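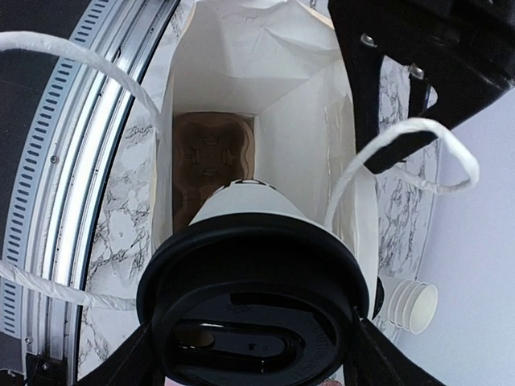

*Paper bag, pulp carrier, one coffee with a black lid.*

# Maltine coffee round: your questions

I run the morning coffee round for the units on Carnegie Yard, and I get asked the same things so often that I've finally typed the answers up. If yours is missing, shout up the stairs.

### How do I order?

Text me your drink and your unit number before 9.40. I'm out of the door at quarter to and I don't look at my phone once I'm in the queue (it's a narrow shop and people get cross).

### Can I have the same thing every day?

Yes please! Standing orders make my life much easier. Tell me once and you'll get it until you tell me to stop. If you're on holiday, do let me know — I've drunk a lot of other people's flat whites.

### What does it cost?

Whatever Maltine charges, plus 11p a drink, which goes in the tin for bags and the odd packet of biscuits. We got through 400 drinks in November, so the biscuits have gone up a notch.

### Do you do food?

Pastries, yes. Toasties, no. I tried it in the winter and everything smelt of onion, including my coat.

### Can I use my own cup?

You can, as long as it has a lid that really shuts. Leave it on the shelf by the post boxes with your name on. Anselmo Mamani has two identical green ones, one for him and one for his wife, and I'd love it if he'd label them.

### Which milks are there?

Cow, oat and soya. They stopped doing almond. I've asked about coconut and got a look.

### My drink was wrong. Now what?

Sorry! Text me and I'll knock it off your tab. I can't go back the same morning, as I've got a job to do as well.

### Will you come as far as the Vuratel building?

Only if there are 3 or more of you ordering. It's a long way round with the gate shut.

### How do I pay?

Bank transfer at the end of the month, or cash in the tin. I send the totals out in the evening, usually while the tea's on, so check my adding up.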